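Weveck to Open Hand-Assembly and Packing Shop in Gurnham

New site will put together tape dispensers and other desk supplies for stores and mail-order customers
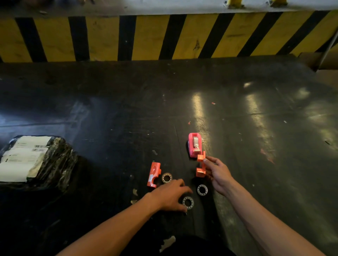

GURNHAM – Weveck, a maker of desk and mailroom supplies, will open a hand-assembly and packing shop in Gurnham in December. The shop will handle short runs of tape dispensers, along with repair work and replacement parts for products already sold. Much of this work is done at a bench, by hand. Orange plastic pieces, such as a notched bracket small enough to hold between thumb and finger, are laid out on a black work surface with clear plastic rings and a pink dispenser. The surface is scuffed from use, and the company plans to move its existing benches to the new site.

The Gurnham shop will employ 38 people at opening, 29 of whom are moving from the company's current packing room in Harawira. The remaining jobs will be filled locally. New hires will spend their first two weeks working next to an experienced assembler before they are given a bench of their own.

"We have been short of room for a long time," said Delia Ciobanu, operations manager at Weveck. "Parts come in at one end of the building, and orders have to go out through the same door. In Gurnham we will have a receiving door and a shipping door, and the benches will sit between them."

Weveck shipped 2,577 orders from Harawira last month. Of those, 721 were for single replacement parts, most of them going to offices and schools that wanted to keep an older dispenser in service. The company said it will keep selling parts one at a time and will not set a minimum order.

The new shop will also pack the Brestorero line of colored tape dispensers, now packed by an outside contractor. That work will move over in stages after the opening. Prices and delivery times for the line will stay the same.

"People send us a dispenser with one broken piece and ask if it can be fixed," Ciobanu said. "Usually it can. We would like to get it back to them sooner, and having the parts shelves right behind the repair bench will help."

The Harawira site will remain open as a warehouse and returns office. Customers with an open repair should keep using the mailing address on their repair slip until they receive a notice of the change.

Applications for assembly and packing jobs in Gurnham are being accepted now. No factory experience is required. Shifts start at 7 a.m.

About Weveck

Weveck makes and repairs tape dispensers, label holders and other supplies for desks and mailrooms. Its products are sold through office supply stores and by mail order.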